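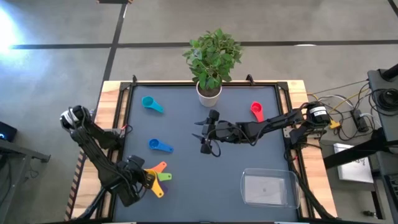 Colored measuring scoops – keep or toss?

tiltotmont
Redoing the baking drawer Wednesday. Have the plastic ones, every one a diffrent color. Sister says toss, get steel. Thoughts?

marwa_s
Keep. Color is the whole point. I know teal from red without squinting at the numbers. Steel ones all look alike at 6 am.

wekard20
Toss. Mine went cloudy and the printing wore off. Then what, you're guessing at baking soda.

Siham B.
So write on the handle with paint pen?? Mine have lasted years. Also I use one for potting soil – a separate one obviously

wekard20
Paint pen comes off too. Tried it.

arvid_h
Do they nest or are they on a ring? Ring is the problem imo. Take them off, stand them in a cup, done. Never dig thru a drawer again.

tiltotmont
No ring, they just float around in there. Cup might work but counter space is tight, already have a plant on it

marwa_s
move the plant lol

tiltotmont
Plant stays. It's the only one I havent killed

Siham B.
Shallow tray in the drawer then. Handles all one way.

wekard20
Still say steel. But ok, tray.

tiltotmont
Going with tray. Keeping the colors, sorry sis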